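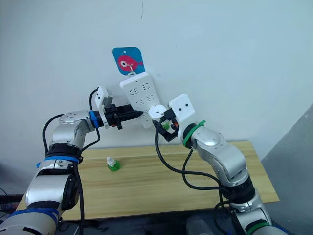
Two arms, two plugs and one power strip on a hook.

If you're picking grippers for a home workshop, skip the blocks and cups for a day and try plugs. I've swapped fingers on my two arms more times than I'd like to admit, and plugs show me more in an evening than a week of stacking ever did! A few things I've picked up:

Hang the strip, don't screw it down. A strip on a hook swings away when you push on it, so you find out fast which gripper shoves and which one eases in. Once you like the result, fix it to the wall and run the same moves again. I keep the strip dead while I'm comparing - no mains anywhere near it.

Use two plug shapes. Long skinny ones want to pivot in the jaws, and round heads roll. My Findetti fingers are lovely on the long kind and hopeless on the round (a scrap of thin rubber on the pads helped a lot). The Clolano set is the other way around, and it grips harder than I'd want near anything brittle.

Mark your arms. Blue bands on the left one, green on the right, and now my notes say "blue slipped" and I know what I meant when I read them back in October.

Mind the cables. Leave a good loop at the wrist, then swing every joint through its full travel by hand before you power up. Marisa Gatti pulled a connector clean off hers by skipping this, and the replacement took 4 weeks to come.

Let one arm hold while the other pushes. Fulvio Parisi talked me into this and I grumbled, but a steadying gripper on the low end of the strip makes a cheap pair of fingers look much better than they are. So test each arm alone too, or you'll fool yourself.

Do 10 tries per gripper, same start position, same speed, and write down the misses right away. I use the little Atow controller for this - it remembers a start pose and that's all I ask of it.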